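Two-Arm Benches: Buying and Budgeting FAQ
Dokcombe workshop, updated February 2024

Read this before sending Rafail Koutsoukos a quote. He has read 22 of them and is running low on charm.

What does the money buy?
Two arms, two grippers, a bench, a frame to bolt it all to, and three bins for the things being sorted. Cable sorting is the usual job.
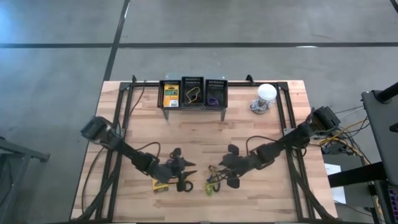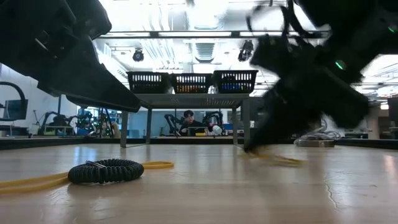 Can I order one arm now and one later?
You can. Plarkholm will charge you for shipping twice and the second arm will arrive in August.

How much should I set aside for wiring?
More than you have. We put 9 percent of the Gruser budget into cables and mounts and went back for more – twice.

Do I need a new bench?
No. A solid wooden top is fine if it doesn't wobble. Spend the savings on spare gripper fingers.

When is the deposit due?
50 percent with the order, the rest within 90 days of delivery. Finance considers this generous, so please don't ask them about it.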